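Hi everyone, quick bit of nail news before the weekend, because I know half of you only read these for the colours anyway!

The Ratix winter-to-spring swap I've been going on about since July has finally happened. If you popped into the Berkbridge shop this week you'll have seen the polish wall has been pulled apart and put back in a completely different order, with the shades now grouped by finish (creams, jellies, shimmers, mattes, and one very crowded shelf for glitter). I love it. It took me ages to find my favourite grey, mind you, which used to live down beside the cotton pads and is now up at eye level with the other creams.

The big change is the gel-look range. Ratix has dropped the old two-bottle system and gone to a single bottle with a separate top coat, and there are 935 testers out across the stores so you can try before you buy. I've had the new formula on my own hands for nine days. First impressions: thinner than the old one, so you'll want two coats and maybe a third on the pale shades, but it levels out beautifully and I didn't get a single ridge. The brush is wider too. If you've got small nails like me you'll need to wipe one side off on the neck of the bottle or you'll flood your cuticles, which I did, twice, on the same thumb. 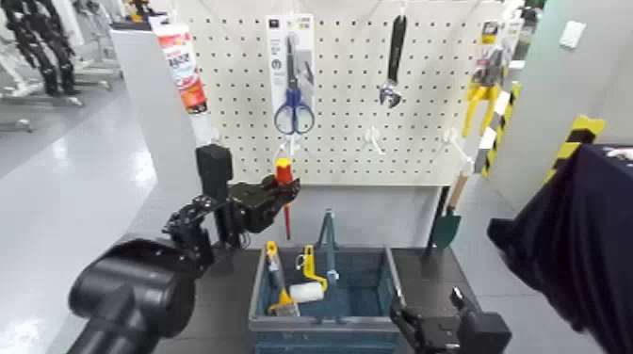 Removal is where I was most nervous. The old gel-look needed foil and a good long sit on the couch, and I always ended up scraping, which you're not meant to do. With this one I soaked a cotton pad, pressed it down while I counted to thirty, and it slid off with hardly any rubbing. The deep berry did leave a bit of pink around the edges. A base coat fixes that, so please use one, even if you're in a hurry and even if it's only for a party!

Colour-wise there's plenty to get excited about. Juška, the little label that does the speckled eggshell polishes, has made a run of shades just for us, and they're gorgeous. My pick is a dusty apricot with tiny brown flecks, very wearable for the office. There's also a sea green that looked a bit swampy in the bottle and then went on like a dream, plus a lilac I wanted to love and couldn't, as it turned my hands a funny shade of grey. You might have better luck if your skin's warmer than mine. We've only got 289 bottles of the Juška shades in total and I'm told there won't be a second run this side of Christmas, so if you've got your heart set on the apricot don't muck around.

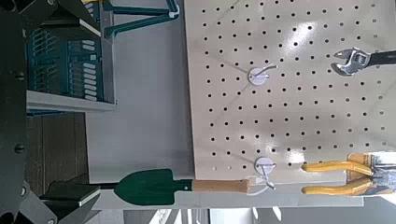 **Berkbridge Nail Art Club | Club News | November 2024**

On to the club itself! Our spring swap night was our best yet, and we ended up with some 561 bottles on the tables, which is a lot of polish to sniff your way through. Thank you to everyone who wiped down the necks of their bottles and checked the lids before bringing them along, it made a massive difference compared with last time, when I went home with silver glitter glued to the inside of my handbag. It's still there.

Anything that wasn't claimed has been sorted, and the thick ones are getting a few drops of thinner (proper thinner, never remover, it wrecks the formula). They'll go in the practice basket for beginners. Help yourself to those at any meet-up, you don't need to ask.

Next month we're doing stamping. I'll be showing the Clasitmont plates, the ones with the fern leaves and the fiddly little honeycomb, and I'll bring both my stampers, the squishy clear one and the firm one I grumble about. If you've tried stamping at home and given up, you're probably working too slowly. The polish starts drying the second it hits the plate, so you want to swipe, scrape and pick up in one go. Use less polish than you think you need, and clean the plate between every nail, even when it looks fine. I'd also suggest turning off the fan or moving away from the air con, it makes more difference than the brand of polish does.

Please bring:

- a base colour you've already tested under stamping polish
- an old card or scraper
- lint roller sheets for cleaning your stamper (remover can cloud the clear ones)
- your own top coat, if you're fussy about it

Plates are shared between pairs, so grab a friend or I'll match you up on the night. It's a sit-down session and we tend to run over, so have your dinner first.

One more thing for those of you who've been asking about sensitive skin. If you get itching or redness around your nails after any gel product, stop using it and have a chat with your pharmacist or GP before you try another one. Swapping brands and hoping for the best isn't a great plan, and I say that as somebody who did it for a whole winter with very sore fingertips.

I'll put swatches of the Juška shades up once I've got enough daylight to do them properly, with one coat and two coats side by side. Apricot first, obviously!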